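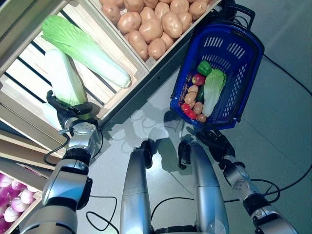 Support > Produce cell > Handling rules > Ticket 568

Status: closed
Opened by: Maricel Enriquez
Assigned to: Rhea Mangubat
Site: Flelthorpe

Issue: Pick stopped on a cabbage with a force warning. Operator cleared it and restarted from the tablet. Handling rule 29 says no restart until somebody has walked to the display and looked at both hands.

09:40 Pulled the log. Warning came from the left hand, thumb side. The grip was on the leaf end. Our rule is to grip Chinese cabbage at the white base.

10:15 Checked wrist cables on both arms for snags. No damage. The slack loops are within the Junard install sheet.

11:05 Found the cause. Grip profile 153 was still set to "any end" after the Josudex update. Changed it to "base only."

13:30 Ran 100 picks from the crate to the basket. No warnings.

Also noted: basket load order. Potatoes and cabbage go in before tomatoes. Please keep to this when you fill by hand too.

Action: restart button now asks for the initials of whoever did the walk-up check.

Comments

soriano_ops: Does base only apply to romaine?
rmangubat: No, romaine has its own profile. Leave it alone.
soriano_ops: OK. We had the same warning in October and just restarted.

Contact the cell desk | © Flelthorpe Automation | Back to top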